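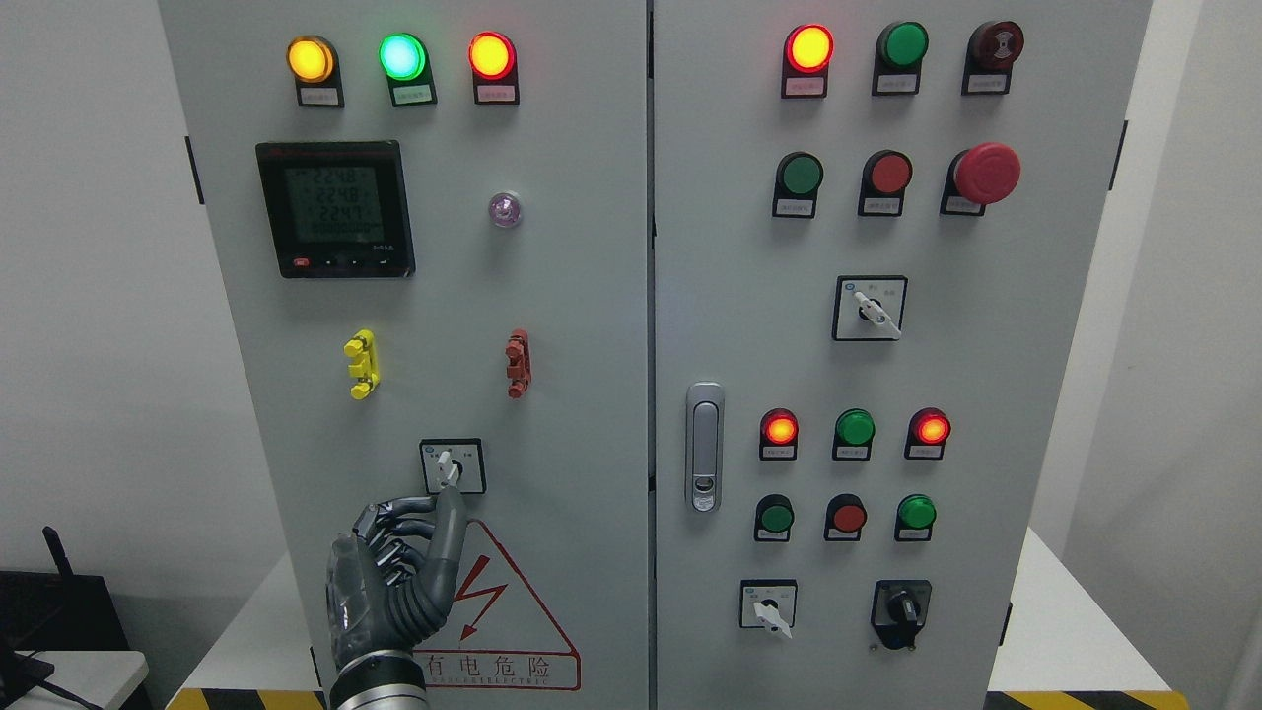
Transferring credits from an exchange semester when the course codes don't match

Posted in Study Abroad > Credits and Transcripts

elmarie_nkosi
I'm a third-year student at Trivgate and I spent last semester at our partner school in Hosness. I took 4 courses there and passed all of them. My learning agreement was signed before I left, but one of the courses was canceled in the first week and I had to swap it for another one. The replacement has a different code and covers most of the same material.

My transcript came in May. The registrar has posted three of the courses and put the fourth on hold with the note "no approved equivalent." I emailed the department twice and got the automatic reply both times. I need that course to move into my final year.

Does anyone know if I can still get the change approved now that the semester is over? And who decides, the registrar or the department?
Elmarie Nkosi

mabuza_k
The department decides, and the registrar only records it. I had the same thing happen two years ago with a statistics course.

You need the change form for the learning agreement. At Trivgate it used to be on the exchange office page, under the forms for returning students. Fill it in with the old course and the new one, and attach:
the syllabus for the new course, with contact hours and the reading list
any email from the host school saying the first course was canceled
a copy of your transcript

The email about the cancellation matters most. If you don't have one, write to the coordinator at the host school and ask for a short statement. Mine took nine days to come.

Late approval is possible but it goes to the exchange adviser first and then to the department. Don't send it to the general department address. Find the name of the adviser for your major and write to that person directly, and put your student number in the subject line.

One more thing, check the credit value. My replacement course was worth one credit less than the original and I had to make it up with a reading course in the fall.

tallgrass
just go to the office in person. they never answer email in summer. mine was fixed in one visit but that was a different school

pdurrell
Agree with mabuza_k on the form. If the syllabus isn't in English you may be asked for a translation. Ask before you pay for one. My adviser accepted a one-page summary that I wrote myself and the host instructor signed.

Also look at the date you have to register for final-year courses. If the hold will still be there, ask for a temporary override so you don't lose your place. The registrar can do that part without the department.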